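Pre-purchase inspection checklist, two-arm table station
Site: Vasiliauskas training room
Filled in by: Luminița Tudose
Date: 9 March 2025
Status: open, three items to close before the order

Purpose. We plan to buy a second station with two arms, and the money must be reserved before the supplier changes its price list. I went through the existing station with our usual checklist, so that we do not order again the same weak points. Comments are mine. Where I write "budget", the item needs a line in the purchase plan.

1. Table and surface

1.1 Table top level, panels joined without a step: OK. The join can be felt with a fingernail but a cup does not tip on it.
1.2 Surface clean: PARTLY. There are gray smudges on the white. Wipe at the start of each shift and write initials on the sheet.
1.3 Personal things away from the work area: NOT OK. Drinks and a game console were on the back edge of the table. For the new station I ask for one shelf on the wall. Budget, 40 euros.

2. Grippers and fingers

2.1 Finger covering complete, no loose edge: CHECK AGAIN. The covering has folds, and on one finger there is a thin pale strip that may be tape or may be wear. I could not decide from looking.
2.2 Spare finger coverings in stock: NOT OK. We have none. Eruter sells them only in sets, so I suggest to order one set together with the arms and save the second delivery cost. Budget.
2.3 Both grippers open and close fully at low speed: OK, tested without an object.

3. Test objects

3.1 Objects are light and have no sharp edge: OK for the brick. The metal cups must be checked at the rim with a cloth, not with a bare finger.
3.2 Objects listed in the inventory: PARTLY. The cups are listed, the brick is not. Please add it under "small parts".

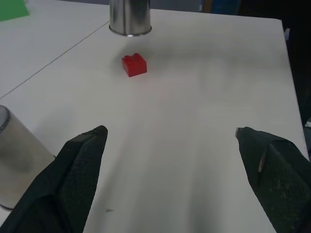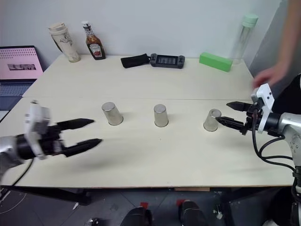 Grippers, table and test objects, items 1 to 4

Reading time: 3 min

4. Cables

4.1 Cables do not hang where a foot or a sleeve can catch them: NOT OK. They hang in loops from the arms. Fastia quoted cable guides for both arms, and I think we should accept this quote also for the old station. Budget, 600 euros for the two stations.
4.2 Plugs marked left and right: OK.
4.3 Cable length enough at full reach: OK. There remain 17 cm on the shorter one.

5. People near the arms

5.1 Nobody reaches over the table while the arms have power: NOT OK as a general rule. A hand over the back edge is a habit in this room, and the rule on the door does not say if a stopped arm counts as safe. It does not count. I will rewrite the sentence.
5.2 Emergency stop reachable from both sides: NOT OK. There is one button only. The new station must come with two. Ask Gisa if the second button is inside the base price or an option, their offer is unclear on page 23.
5.3 Long sleeves and loose straps: reminder given to all users.

6. Floor

6.1 Floor under the table free of debris: NOT OK. Small debris near the base parts. Sweep before the next use.
6.2 Space for the second table: measured in December, still valid if the cabinet moves to the corridor.

To close before the order
- written answer from Gisa about the second stop button (5.2)
- decision on cable guides for the old station (4.1)
- second look at the finger covering, with the cover taken off (2.1)

Shelf and spare set can be approved with the normal monthly purchases. If the answer about 5.2 is that the button is an option, I would wait with the shelf and pay for the button first.

L. T.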